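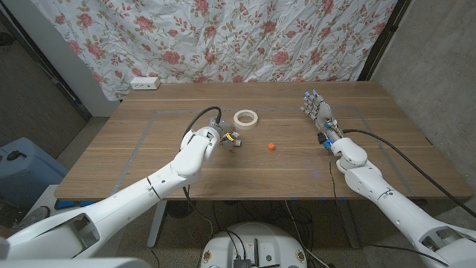 November, bench 2, 14:10

Viltholm loan kit, second session. Purpose today: decide whether the hand on the right arm is worth the extra over a second gripper. The Prokopenko quote covers either, same wrist flange, same controller.

Setup. Work area marked out in gray tape on the oak-colored table. Test objects are the roll of masking tape, laid flat, and the small orange cap, standing upright. Left arm keeps the gripper, right arm has the hand. Both arms homed from the Brarier console, no faults logged.

Runs. 60 picks per side, alternating objects, cycle limit 4 seconds. Gripper took the roll by the rim every time. The hand missed the cap on 33 picks, nearly all of them thumb timing – the fingers close before the thumb is opposed and the cap tips. Slowing the close by 300 ms helped in a short repeat but pushed the cycle over the limit. The roll gave the hand no trouble when it approached from above.

Cable on the right wrist is long and lies across the table. Route it along the forearm before the next session. The kit came with clips but they don't fit the shells. Ask Viltholm for the other size.

Software. Cudcombe plugin loads the hand profile but drops it on restart. Reload by hand, check the thumb offset, then enable. Their manual has the offset sign the wrong way round in the table and the right way round in the text.

Leaning toward two grippers for the sorting cell and the hand on rental only. Price for rental not in the quote yet.

Open:
thumb offset at lower close speed
cap lying on its side, both arms
profile loss after restart, send log to Cudcombe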